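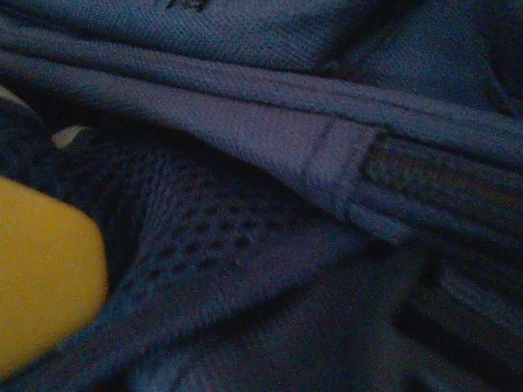 How to Wash a Wool Sweater by Hand (Without Shrinking It)

Posted February 3, 2023

I ruined two sweaters the winter I moved into my own place, and one of them was my grandfather's, so I've been a bit of a zealot about hand washing ever since. My friend Sille Bergmann taught me the method below over the phone one December while I stood in the bathroom with my sleeves rolled up, and I've changed almost nothing about it.

What you need

A clean sink or tub
Wool wash (I use Vinunlow, but any kind made for wool is fine)
Two big bath towels
A flat drying rack, or a third towel on top of the dryer

Step 1: Check it over first

Turn the sweater inside out and look at the cuffs and underarms. If you find a hole, even a tiny one, catch it with a few loose stitches before it goes anywhere near water. Wet wool is heavy and a small hole can get big in a hurry! Read the tag while you're in there too. If it says dry clean only, you're on your own, although I've cheated plenty of times and gotten away with it.

Step 2: Fill the sink

Cool or barely lukewarm water, please. If it feels cozy on your hands it's too warm. Swish in a capful of wool wash before the sweater goes in, so it doesn't land in one spot.

Step 3: Soak

Push the sweater under and gently squeeze it until it stops floating up at you. Then walk away for 30 minutes. No scrubbing, no rubbing the collar against itself (I know, I know, it's tempting). Dark colors may give off a little dye the first time, and I wouldn't panic over that.

Step 4: Rinse

Let the water out, press the sweater against the side of the sink, and refill with water at the same temperature. I can't stress the temperature part enough, that's what got my grandfather's cardigan. Rinse until the suds are gone.

Step 5: Towel roll

Scoop it up with both hands from underneath and lay it on a towel. Roll the whole thing up like a sleeping bag and kneel on it. Yes, kneel! Unroll, swap to the dry towel, and do it again. Never wring.

Step 6: Dry flat

Lay it out and pat it into shape, with the sleeves straight and the hem even. Keep it away from the radiator. Mine usually take overnight plus most of the next day, and a thick ribbed collar can take longer, so flip the sweater once the top side feels dry.

How often?

Way less than you'd think. I air mine out on a chair after wearing and wash a couple of times a season, plus once before they go in the drawer for summer. Moths love a dirty sweater.

Next up: getting rid of pills with a comb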